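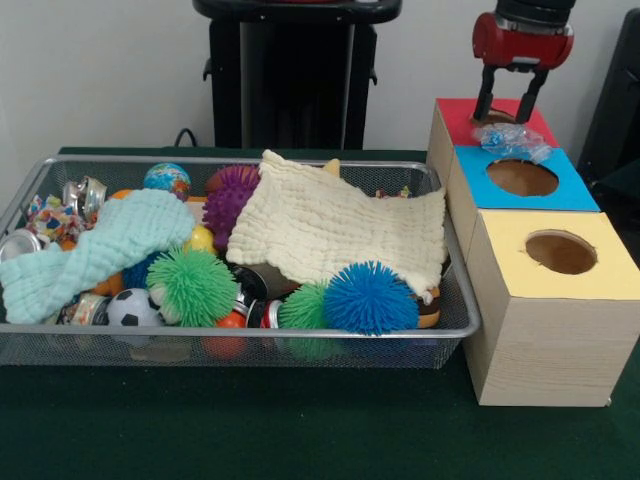

The Second Life of a Bread Bag

Rinse out a bread bag, hang it over the faucet to dry, and you've joined a movement that has taken over the town of Stustatlow. Every kitchen I visited there had a line of bags over the sink, clipped up like tiny laundry. They aren't headed for the trash, or even for the recycling truck. They're going to be yarn!

Plastic yarn, or "plarn," has been around for decades, and if you grew up near a church basement or a scout troop you may have met it already. You flatten a bag, trim off the bottom seam and the handles, cut what's left into loops, and knot the loops together into one long strand. Then you crochet it, just as you would wool (though it squeaks a little, and your hook will need to be a fat one). What comes out is tough, light and close to waterproof. People make beach totes, doormats, plant hangers and, most of all, sleeping mats.

It's the mats that got me on the train. A full-size one, long enough for a grown adult, can eat up 400 bags or more, and the Stustatlow group had just finished its third.

They meet above a hardware store called Nandgate, in a long room with terrible chairs and wonderful light. When I walked in, Po-yen Ng was on the floor with a ruler, arguing happily about strip width. She cuts hers 2 inches wide. Anything thinner snaps when you pull the stitch tight, she told me, and anything thicker makes your wrists ache by lunch.

"Feel this one," she said, and handed me a strip from a produce bag. It was soft and stretchy, almost like a ribbon. Then she gave me one from a cereal box liner, which crackled like a campfire. Clear bags, it seems, are the wild cards. Some crochet beautifully. Others split the moment you look at them. Printed bags are the prize, and blues get hoarded, because a band of blue through a white mat looks so good that everybody wants one.

Tsz-kin Kao keeps the ledger, a spiral notebook with a coffee ring on every other page. He has written down each bag that went into the group's work over the winter, and the total on the day I visited was 1,476. He read it out to me twice, grinning. He came to crochet late, after his knee surgery, and learned from library videos with the sound off. His stitches are so even that beginners photograph them.

I tried it, of course. My first row took most of an hour and curled up like bacon. Ng unraveled it without a word of complaint, which is one of the best things about plarn: the strand forgives you, and you can start again with the same piece.

If you want to give it a go, save up a drawerful of bags first, sort them by feel as well as by color, and use a size Q hook. Begin with a coaster. The Stustatlow group takes visitors through the end of May, and Kao says to bring your own scissors, good sharp ones, and a cushion for the chair.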